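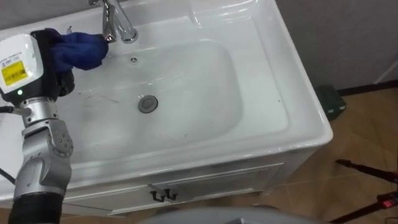

Pre-purchase inspection checklist: washroom cleaning arm
Site: Tunden, ground floor washroom
Supplier: Bedumico
Date: 2019-09-02
Marks: OK / Fix / Ask. Comments go under the item.

1. Floor space in front of vanity
OK. Base fits without blocking the cabinet doors. Measure again at the Siliņa building before ordering for that site. The rooms there are narrower.

2. Cables and stands
Fix. Anything crossing the floor beside the vanity is a trip hazard. Budget for wall clips and a cable cover. Tripods are for the trial only and should not be in the purchase price.

3. Arm sleeve
Ask. Is the sleeve rated for splashes, and can we buy it as a spare? Quote says 204 per sleeve but does not say if fitting is included.

4. Grip on cloth
OK for a folded or bunched cloth. Check that the fingers have no sharp corners that could chip ceramic.

5. Reach
Ask. Must cover the back of the basin beside the faucet as well as the front rim. Supplier to confirm reach in writing with the arm mounted at our height.
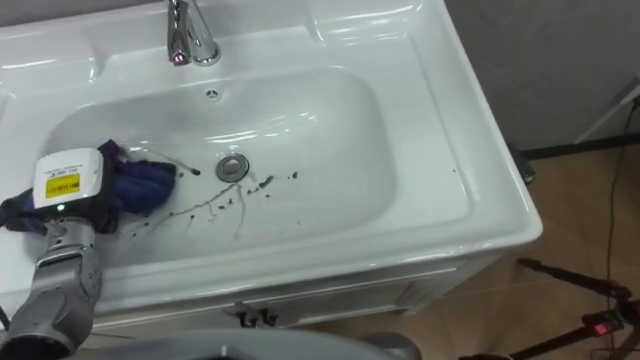

6. Soil types
Fix. The quote covers soap film and light dust only. We need dark splatter and streaks on the basin floor included in the acceptance test, plus the area next to the drain stopper.

7. Cloths
Ask. One cloth per basin is our rule for staff and should be the same here. At 7 basins a round that means a cloth holder, which is not on the quote. Brustisik sells one that may fit.

8. Emergency stop
Fix. Needs to be reachable from the doorway. Do not sign until this is shown on the drawing.

9. Service and spares
Ask. Yearly service is quoted at 817 and covers 3 visits. Travel is extra. With travel we expect to pay over 1,000, so use that in the plan.

10. Labels
OK. Copy the label numbers from the gripper housing to the asset sheet on delivery.

Result: hold. Recheck items 2, 6 and 8 when the revised quote is in.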